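Disassembly project, group notebook
Mar 29, 2021 - written by Aatos Riihimäki

Today the case lies on its side on the ribbed table, cover off, with the arm behind it. The CPU socket is empty and its bracket is open. I wrote 900 in the plan for the approach height, but Colette wants 979, so we will try both. 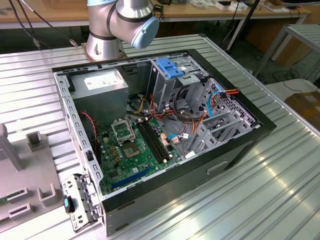
Photo: Colette Besnard / Disville robotics club

The power wires are still our main problem. They lie across the middle of the case and the planner does not know them. For now we keep speed at 50 per cent.

For the wrist camera view I ask everybody to note where the hands are. The blue plastic parts are easy to find by colour, the black cables are not - Colette will try another threshold.

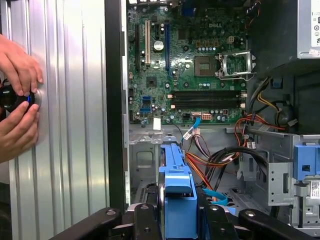 To do before next session
- Teach the two grasp points on the drive cage again.
- Copy the February log to the Givum folder.
- Ask Rautiainen about the spare fixture bolts.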